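Progress report to the Ordale Fund
28th October
Prepared by Ghada Matar, Zumgate Fact Desk

Dear friends at Ordale,

Thank you for your patience while I pulled this together. You asked for a plain account of how the rumor-checking work is going, and I'll do my best, though you know I tend to wander.

Since the August report, readers have sent us 1473 tips. Many were the same handful of stories in slightly different clothes, and once we had merged the repeats we were left with 357 separate claims. We published full checks on 100 of them. I had hoped for more, but the fake closure notices ate up a good deal of our time. These are the posts saying that a school or clinic has shut its doors for good, with a link that asks for your phone number before it will show you the "full list." We called every place named in them, and every one that picked up told us it was open as usual.

The Korport archive is finally working the way we wanted it to. It keeps a copy of each post as we first found it, so when a page changes its headline or vanishes overnight we still have something to show readers. Moving the old files over was slow going — some of our early notes were, I'm sorry to say, in a format only I could read — but the move is finished and the search is much quicker.
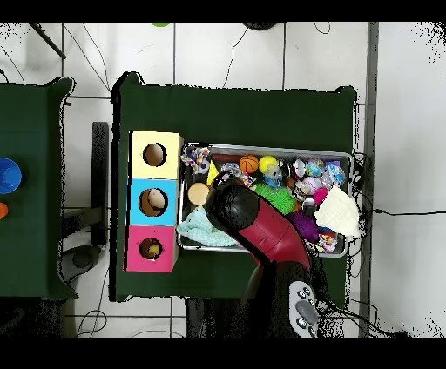 The MacBrayne evening workshops have been a real pleasure. We bring in recent hoaxes and let people work out for themselves where a story started, and the talk afterward often runs well past closing time (the library has been very kind about this). Several people who came to the first session now send us tips, and good ones too, with the original link and the time they saw it.

Two things are behind. The Spanish pages are translated but still need a second reader, and the guide for parents is about half written. I would like to move the leftover travel money to the second reader's fee, if you are comfortable with that. The request form is attached, along with the spending sheet.

With warm thanks,
Ghada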